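Absentee and Early Voting in the Drelasthorpe Town Election
Project report, Civics and Local Government, spring term

1. Introduction

Our project looked at how residents of Drelasthorpe used absentee ballots in the June town election and why many who could have used them did not. The town allows any registered voter to ask for an absentee ballot. A voter can mail it back or drop it off at one of three places before the polls close. We wanted to know whether residents understood these rules and whether the drop-off locations were easy to reach.

The topic came up in class when we read the town's notice about the election. It was two pages long, and several of us had trouble finding the deadline in it.

2. Background

Drelasthorpe elects its town council every two years. Before the last change to the local election rules, a voter needed a stated reason to vote absentee, such as illness or travel. The reason requirement was dropped, but the application form still has an empty space where the reason used to go. Some voters told us they left the form unfinished when they came to that space.

The three drop-off places are the town hall, the Thakur branch library and the Folov Street fire station. The town hall and the library are both downtown. Only the fire station serves the neighborhoods on the east side of the river.

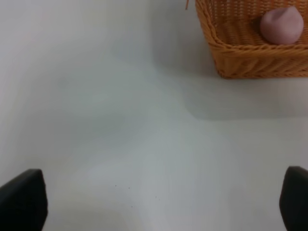
Figure 1. White tabletop with woven basket.

3. Method

We used a paper questionnaire with eight questions. It asked how the person voted in June, whether they knew the absentee deadline, where they would go to return a ballot, and how they had heard about the rules. Names and addresses were not collected. We did not ask anyone which candidate they voted for.

Questionnaires were handed out at the library, outside the supermarket and at the bus station. We also left copies at the senior center. After the forms came back, we typed the answers into Cidix, the survey program the school uses, and checked each entry against the paper.

In total, 886 completed questionnaires were returned. Forms with fewer than half the questions answered were set aside and are not part of that number.

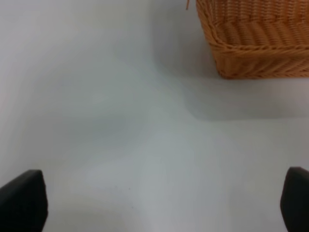
Figure 2. Basket with rounded corner.

4. Results

Most people who answered had voted in person on election day. Absentee voting was the second most common choice, and the rest had not voted. Among those who did not vote, the reason given most often was work hours. Being out of town came next.

Knowledge of the deadline was weak. Many respondents thought a mailed ballot only had to be postmarked by election day. In Drelasthorpe it has to be received by then. People who had voted absentee before usually got this question right, and people who had only voted in person usually got it wrong.

Respondents from the east side were less likely to name a correct drop-off place. Several wrote in the old post office, which has never accepted ballots. The fire station was named less often than the other two, even by people who gave Folov Street as the nearest main road.

Most people had heard about the rules from family or neighbors. The mailed notice was second. Few mentioned the town website.
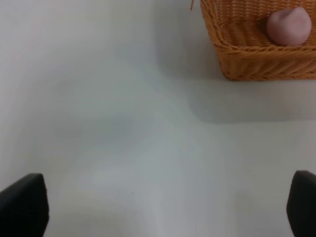

Page last changed: 19 September 2026

5. Discussion

The results suggest that the rules themselves are not the main problem. Voters who know the deadline and the drop-off places generally said the process was simple. The difficulty is in how the information reaches people. The notice puts the deadline on the second page, below a paragraph on parking at the polls.

We think the town could move the deadline to the top of the first page and print the three drop-off addresses next to it. The empty space on the application form should be taken out. A sign at the fire station would also help, as the ballot box is inside the front door and cannot be seen from the street.

Our survey has limits. It reached people who were already out at public places, and people who stay at home most of the time were probably missed. The questionnaire was only in English. Some respondents filled it in months of habit rather than memory, for example by answering how they normally vote instead of how they voted in June.

6. Response from readers

A draft of this report was left at the library with a sheet for remarks.
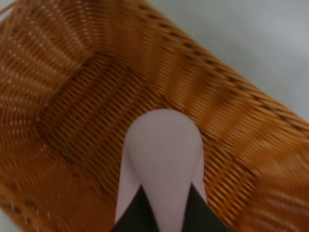
One reader wrote that the deadline question was unfair to people who always bring their ballot in by hand, because a postmark means nothing to them. The same reader asked us to find out how many ballots arrived late in June, and said that number would matter more to the council than what people remember about the rules.

We agree that the number of late ballots should be in the report. We have asked the town clerk's office for it and will add it to section 4 when we receive an answer. The wording of the deadline question has been kept as it was, so that the results can be compared if another class repeats the survey after the next election.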